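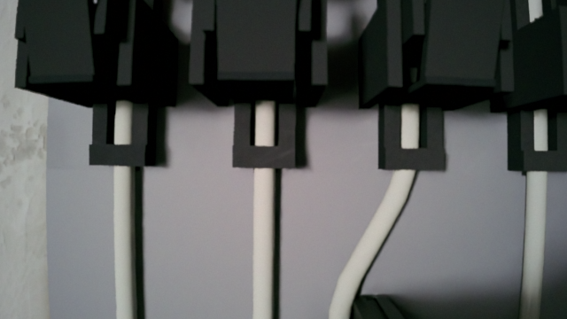

Frequently Asked Questions: Frozen Embryo Transfer Cycles
Birnard Fertility Clinic, Patient Information
Last reviewed Friday, February 19, 2021

These answers apply to patients having a frozen embryo transfer (FET) at Birnard. If your written protocol says something different, follow the protocol. Questions about billing are at the end.

What is the difference between a medicated and a natural cycle?

In a medicated cycle, estrogen is taken to build the uterine lining and progesterone is added once the lining is ready. Ovulation is usually suppressed. In a natural cycle, your own ovulation sets the timing and we track it with blood tests and ultrasound. A modified natural cycle is the same, except that a trigger injection is used to fix the time of ovulation.

Which one will I have?

Your physician decides this with you at the planning visit. Patients with regular periods can often choose. Patients who do not ovulate predictably are normally given a medicated cycle. Dr. Azevedo and Dr. Barros both prescribe all three types, so changing physicians will not change the options open to you.

When do I call to start?

Call on the first day of full flow. Spotting does not count. If full flow starts after 5 p.m., the next day is day 1. Leave a message on the nurse line with your name, date of birth, and the words "day 1, frozen transfer." Messages left on weekends are picked up the same day.

How many monitoring visits are there?

Most medicated cycles need a baseline scan and one or two lining checks. Natural cycles need more, as the blood draws get closer together near ovulation. Monitoring is done in the early morning at the main office. The Stukcombe office does blood draws only and cannot do ultrasound.

What lining thickness are you looking for?

We generally look for at least 7 mm with a three-layer pattern on ultrasound. A thinner lining does not always mean cancellation. Your physician may extend the estrogen, change how it is given, or go ahead on the basis of earlier cycles.

My lining was fine last time and is thin now. Why?

Lining growth varies between cycles in the same person. Common things to check are missed doses, a change in the form of estrogen (patch, tablet, or injection), and recent uterine surgery. Bring your medication log to the scan.

Which form of progesterone will I take?

Vaginal inserts, injections in oil, or both. The form is printed on page one of your protocol. Do not swap one for the other on your own, even if you have leftover supply from an earlier cycle.

I took my progesterone late. Is the cycle lost?

Usually not. If the dose is less than three hours late, take it and go back to your normal schedule. If it is later than that, take it and call the nurse line. If you missed the first progesterone dose entirely, call before doing anything else, including taking the missed dose. The transfer date is counted from that first dose and may have to move.

The injection site is sore and lumpy. What can I do?

Soreness is common with oil-based injections. Change sides each day, warm the closed vial in your hand before drawing it up, and massage the area afterward. Call us the same day for spreading redness, heat, fever, hives, or itching away from the site. Some patients react to the carrier oil, and a different oil can be ordered.

How is the embryo thawed?

The lab warms the embryo on the morning of transfer. Catarina Fonseca, who manages the embryology lab, or one of her staff will call only if the embryo does not survive warming and a second one must be used or the transfer canceled. No call means the transfer is going ahead. Please keep your phone on until you arrive.

Do I need a full bladder?

Moderately full. Empty it 90 minutes before your appointment, then drink 16 ounces of water over the next half hour. If you are very uncomfortable on arrival, tell the front desk.

Is there anesthesia?

No. The transfer itself takes a few minutes and feels similar to a Pap smear for most people. Patients with a history of difficult transfers may be offered a mild oral sedative – in that case you will need a driver.

Do I have to stay in bed afterward?

No. Bed rest has not been shown to help. Normal walking, desk work, and stairs are fine. Avoid heavy lifting, hot tubs, and high-impact exercise until the pregnancy test.

Can I test at home?

You can, but do not stop medication because of a home test. The blood test is scheduled when you leave the transfer room. A second draw follows two days after a positive result so that we can compare the levels.

I am bleeding before the test. Should I stop the progesterone?

No. Light bleeding happens in cycles that succeed and cycles that fail. Vaginal inserts can also irritate the cervix. Continue everything until you have the blood result and a nurse has told you what to do.

How long do I stay on medication if the test is positive?

In a medicated cycle, typically until week 10 of pregnancy. Your nurse will give you a stop date in writing. Natural-cycle patients may stop sooner or may not be on progesterone at all.

If it does not work, when can I try again?

In most cases, with the next full period after the withdrawal bleed. A review visit is recommended first and is required after three failed transfers.

What does the FET fee cover?

Monitoring visits, warming, and the transfer. It does not cover medication, annual storage, genetic testing, or blood work sent to an outside lab. Martim Louro in the billing office can give you a written estimate and check whether your plan requires prior authorization. Allow 19 business days for authorization.

My storage renewal is due in April and my transfer is in the same month. Do I still pay?

Yes, if any embryos will remain in storage after the transfer. If the last one is being used, tell billing before the renewal date and the invoice will be held.

Who do I contact?

Medical questions go to the nurse line. Consent forms go to Afshin Ghorbani at the front office, and both partners' signatures must be on file before medication is ordered. Do not send urgent questions through the portal. Portal messages are answered within two business days.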